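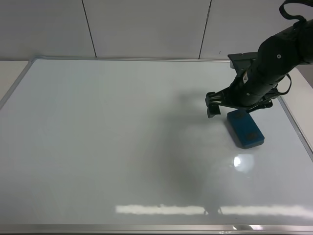 Whiteboard flat on the table, blue eraser toward the right, ceiling light where you'd least want it.

Boards and Erasers: A Small Gallery
Pictures and notes by Rafia Orakzai

I write up office and classroom supplies for the Tirthorpe supply page, and whiteboards are the category where I believe the least of what I read. Every board wipes clean. Every eraser leaves no ghosting. Every marker is low odor, including the ones that give me a headache by lunch. I keep a folder of these promises and I add to it most weeks.

The board on this page is a Trerkton, item 2066 in their catalog, with a silver aluminum frame and a glossy white face. The eraser is a Zolard. I didn't get either of them free, in case anybody is wondering, and neither company has seen these notes.

On gloss
Trerkton calls the surface "glare controlled." I would like to meet whoever controlled it. The bright band low on the board is a reflection from overhead, and there's a second, round spot of glare up near the eraser. On a wall you can shift your chair and get away from that sort of thing. With the board lying flat, the ceiling is your problem and stays your problem, and anyone on the wrong side of the table will be reading around a light.

A duller finish would help with that, and I've used some. They hold on to ink like a grudge, so I understand why people put up with the shine. What I don't understand is a catalog that claims both. Pick one and print it.

On smudges
There are faint ones. I'm leaving them in. The pictures in the Trerkton catalog show a board that has never been near a human being, and I don't find that useful when I'm trying to decide what to buy. A glossy board that gets used has a haze on it by the end of the day, whatever you paid. You can get it off with a damp cloth and some patience. The branded spray does the same job, and I have yet to see a side-by-side test from anyone who wasn't selling the spray.

On flat boards in general
A board on a table is supposed to be good for group work. Maybe. People do lean in more. They also put their sleeves in it, and half the group is looking at everything upside down. I've been told this "encourages rotation of perspective." I've been told a lot of things.

The one real advantage I'll grant is that the eraser stays where you put it. On a wall you need a tray, and trays are sold separately, and the magnetic erasers that are meant to replace the tray slide down the board a little every time a door closes.

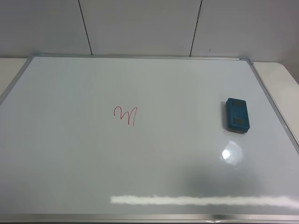

Red is the color I'd test first with any new board. The sales demo is always done in black, fresh, wiped a few seconds after it goes on, and practically anything will pass that. Leave thin red strokes over a weekend and then come back with the eraser you really own. I've had boards that were sold to me as stain-proof go pink in the corner and stay pink until they were thrown out. I'm not saying the Trerkton will. I'm saying their guarantee covers 5 years of "normal use" and I couldn't find the sentence that says what normal use is. I wrote to ask in March and got a link to the page I'd been quoting from.

As for markers, the Swati fine tip gets recommended a lot for tabletop boards because it lets you write small. It does let you write small. Small writing on a shiny surface under a ceiling light is still small writing on a shiny surface under a ceiling light, and a thin line looks thinner once there's a glare next to it. I'd take a fatter tip and fewer words.

Then there's the eraser. Zolard says it's good for 4000 wipes. I have questions about that figure, starting with what counts as a wipe and who sat there. It's a plain block with rounded corners and recessed panels in the top, and a strip of felt along the bottom. The packaging talks about an "ergonomic grip zone," which I take to be the raised part between the panels. It's fine to hold. So was the last one, which had no zones at all.

Felt works well until it's full of ink, and then it moves ink from one place to another. Anyone who has wiped a board and ended up with a gray cloud knows the stage I mean. Zolard's answer is to buy another eraser. Mine is to knock it against something outdoors and see if it improves, and it usually does, some. I wouldn't wash one. The leaflet says you may, in cool water, but I did that to an older Zolard and the felt came away at one end. Perhaps the glue has been changed. The leaflet hasn't.

What I'd ask before buying
Does the guarantee cover ghosting, in those words? Most of them cover "surface failure," and I've never managed to get a stained board accepted as a failed one.

Are the frame corners sold as spares? Trerkton's rails meet at a small rounded plastic piece, and plastic corners are what I'd expect to go first on a board that gets lifted on and off tables. The spares list I was sent had 2 kinds of wall bracket on it and no corners.

Will they let you write on the display board with your own marker? If the answer is no, you've learned something for free.

Corrections are welcome, and so are red-marker results from anyone who owns the same board. Please say how long the ink was left on. "It wiped right off" on its own goes in the folder with the rest.

Page last changed Sun 27 October. R.O.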